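Ondholm, returns bench, June 14, 2022

Second week with the two-arm unit on the bag packing job. Notes below are for whoever picks up the bench after me, and for the meeting about the rota.

What we are trying to settle: which parts of packing a returned sports bag can go to the arms, and what the packers do with the time. At the moment a packer empties the bag, checks each item against the slip, then puts everything back and closes it. The checking is skilled. The putting back is mostly wrists, and wrists are what people complain of by the end of a shift.

Set 9 on the list, job 2084. Backpack, racket, soft toy, boxed item, bagged clothing. One gripper on the backpack and the other on whatever is going in. Gebru is the job software; the settings are in the usual folder under Clenduvik, same as last week apart from the grip force on the left, which I brought down a step.

Flat boxes remain the awkward ones. A packer tilts a box without thinking and feels for the gap. The arm has to be given the angle, and if the bag sags the angle is no good any more. I would start every box job with the right arm well into the bag and leave it there until the left has let go.
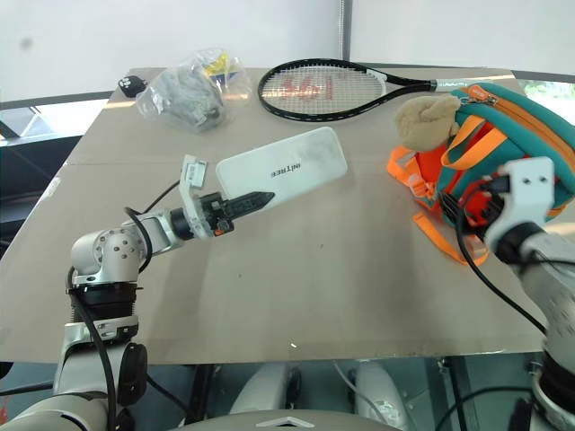

Holent asked at the morning handover whether the packers would still be graded as packers if the arms do the packing, or whether they would drop to minding a machine on a lower rate. I wrote it down word for word because it is the question everyone on the floor has. I said the grade was not mine to promise. My own view is that minding two benches and doing the checks for both is harder work than what they do now, and the grade should say so. It goes on the list for the meeting.

Holent also wanted to know who gets the blame for a damaged return. At present the packer signs the slip. With the arms on the job there are two sets of hands and one signature. Proposed: packer signs for the check, bench log covers the loading. Needs someone in the office to agree it before we go past trial.

Timing. The arms are slower than a packer on nearly everything and I don't want that hidden in the write-up. A single job can take up to 19 minutes if there is a stop in the middle of it. The case for the bench is that a person can be checking the next return meanwhile. If they have to stand and watch, there is no case.

So the stops matter more than the speed. Most of mine this week were of the same sort: gripper has hold of something, wrist view is full of it, and the operator can't tell from that view alone how the item is sitting. People then walk over and look, as I do. Each walk breaks off a check halfway through, and a check broken off halfway has to be started again from the top of the slip.

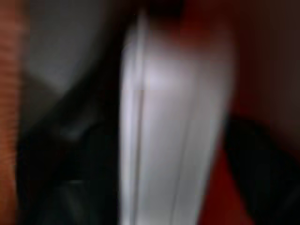 Two changes to try. First, put the head view up large on the bench screen and the wrist views small, the other way round from now. Second, no calling the packer over until they reach the end of the slip they are on. The arms can wait. It will make the job times look worse and I think the day's total better, but I have no numbers for that yet.

Straps: still a nuisance. Loose webbing gets under the fingers and goes along with them. The packers tuck straps in before they start, out of habit, and it was never on the work sheet until we tried to write the steps out for the arms. Added to the sheet now. There are probably more habits like that, and I'd like an hour with the late shift to go through a bag slowly and write down everything they do.

Soft toys clipped to the outside stay on the outside. Left arm moves them clear of the zip if needed, nothing more. 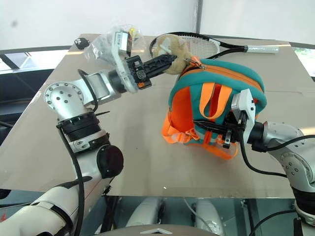

Training. January was when the first packers had a go on the controls, and those are still the only ones cleared to restart after a stop. Not enough for both shifts. If the late shift has no cleared person then the bench sits idle all evening and the packers there get none of the benefit, only the extra space it takes up. They have said this to me more than once and they are right.

To do:

- swap the screen layout
- strap step onto the printed sheet as well
- ask about restart clearance for lates
- grade and signature questions to the meeting
- put left grip force back up if boxes start slipping, and log it – last time it was changed with no note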